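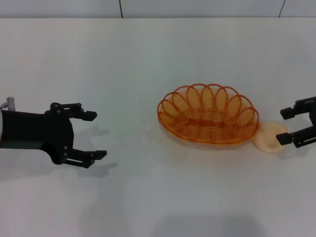 Fig. 2. White tabletop against paneled wall.

Puvstead Table, Set-Up Guide
Home | Parts | Set-Up | Care | Contact

Section 8: Leveling and first cleaning

The old leaflet promised a level table in 10 minutes. Raed Aoun and I doubt it. Allow 22, and more on an old floor.

1. Screw all the feet fully in before you start. Ignore the marks on the feet; we have yet to see a set that matched.

2. Put the table where it will stay. A table leveled in one room is rarely level in the next, whatever the Prunetti catalog says.

3. Lay a spirit level along the long side, then across. Phone apps are allowed, but check yours against a real level first.

4. Turn the low foot out a half turn at a time. Check again after each turn.

5. Tighten the lock nuts by hand, then a quarter turn with the wrench.

CAUTION: Do not lift the table by its top. Two people, one at each end, holding the legs.

NOTE: "Self-leveling" pads are sold for this table. The pair we tried went flat by September.

6. Wipe the top with a damp cloth and mild soap. Special sprays did no better in our hands, and one left streaks.

Text: Maysoun Salameh

Shares 8 | Comments 2
© Puvstead | Contact us | Back to top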